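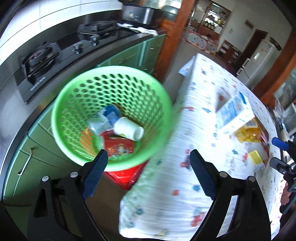 Ticket: Groceries end up all over the kitchen table, basket gets dug through
Opened by Vlasta Gajdoš, Skaken household help desk
April, 10:00

Problem as reported. Shopping gets dropped on the table next to the cooktop and stays there. Small boxes and snack bags get mixed up with the bottles, and at dinner time everything has to be moved before anyone can eat. The green basket on the red stool was meant to fix this. It fills up, then people dig in it and the small packets sink to the bottom.

Tried so far:
– Moved the basket to the counter. Too close to the burners, moved it back.
– Put large packages in first. The small ones stayed on top for a day, then someone wanted a large one.
– Left the snacks on the tablecloth. They were still there at breakfast.

Reply from Asif Marwat, 4:00 p.m.
Keep the basket on the stool and stand the tall packages upright against the wall of it. Lay cans and bottles on their sides across the back. Small packets go in last, at the front. Anything over 400 grams that you don't use daily goes in the cabinet under the counter.

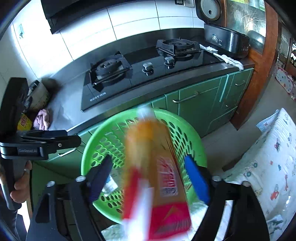

Does the basket need a liner so small packets don't slip through the holes?
Only for loose sachets – a folded dish towel in the bottom is enough, and it can go in the wash.

Update from Vlasta: did it this way for 2 shopping trips. The table was clear by dinner both times. One can rolled forward when the stool was bumped, so the stool now stands against the table leg.

Status: open until Burgi Kaufmann has tried it with the big monthly shop.

Last updated: April
Contact Skaken help desk | Back to top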